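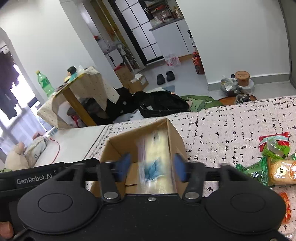
From: Eldana Negussie
To: Toltside workshop list
Date: 12/24/24
Subject: Re: packing rig, pads slipping on snack bags

Tiruwork Workneh wrote:
> Did you ever get the blue pads to hold a shiny bag? Mine lets go of
> anything with crinkly edges. Also, are you still on the Triker
> board, or did you give up on it like I did?

Hi Tiruwork (and everybody else stuck indoors this week),

Still on the Triker! I moved the power supply off it in September and it quit resetting on me, so try that before you toss yours.

On the pads, I've been messing with the same thing on my living room floor, snacks on one side, open cardboard box on the other. Clear bags are the worst. What helped me was going in lengthwise and closing slower, with a pause before the lift. If I grab near the crimped end it still slides, and I don't have a fix for that yet.

Check your pivot screws too, the two big silver ones. I had one backed out almost 3 turns and was blaming the pads for it, ugh.

My log is up to 665 tries now and I can send it if you want to compare (fair warning, my notes are a mess). Does anyone have a spare set of pads, maybe a softer kind? I'd happily trade my old Pledberg servo for them. I can drop it at Toltside after the holiday.

Eldana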